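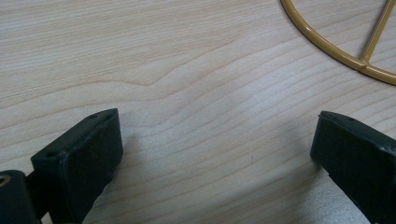
Reviews: Cookware

Lirnum cast-iron casserole

Thursday, April 21, 2022

The Lirnum is the smaller of two lidded casseroles sold by Hauser, and was assessed over 90 days in the Fosisance teaching kitchen. It was used chiefly for braised shin, bean stews and rice.

Heat was held evenly at a low simmer, and onions coloured without catching. The lid fits closely – liquid loss over a long braise was slight. The handles are too narrow for thick oven gloves, and the base marked after about two months of daily use.

Cleaning required only warm water and a soft brush. The casserole is recommended for households that braise often. Those cooking for larger groups should consider the bigger model.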